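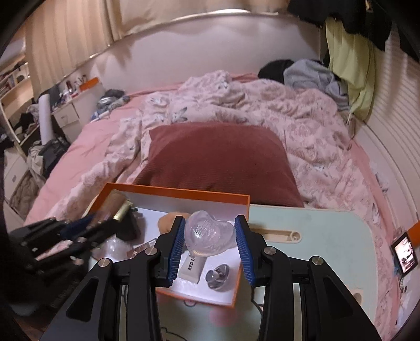 Kavstead's spring swap day returns to the Pira Street hall on Saturday, with doors open from 10 a.m. to 2 p.m. Residents can trade unopened cosmetics, perfume, books and small housewares. The last swap drew 51 households, up from 36 the time before. Entry is free, and each household may bring up to six items. Anything left at closing goes to the Stilladar thrift store. Parking is available behind Yazdani Bakery.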